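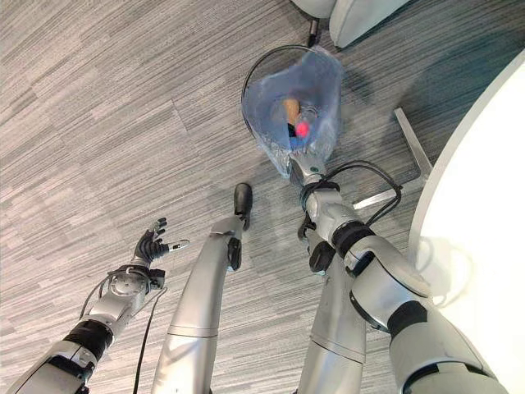

Wire wastebasket with a liner and a bottle inside, second-floor lounge.

Lounge Trash and Bottles

Starting in March, the evening cleaning crew from Welent will empty the large bins only. The small wastebaskets in the Druvville office lounges are now up to whoever used the room last. Please check them before you leave — a bottle left overnight tends to stay there all week. 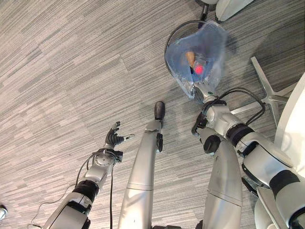

Clear liners are in the supply closet, room 519. Suryani Yusof ordered a box of 1000, so there is no need to save on them. Tie the full bag, take it to the bin by the freight elevator, and put a new liner in right away.

Water bottles go in the recycling with their caps on. Look on the side tables too, and behind the chair cushions.
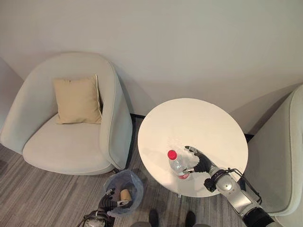

If a bottle is still full, put it back in the kitchen fridge. The two lounges on the north side share one recycling bin for now. Dimas Lubis has asked for a second one and will send a note when it comes in.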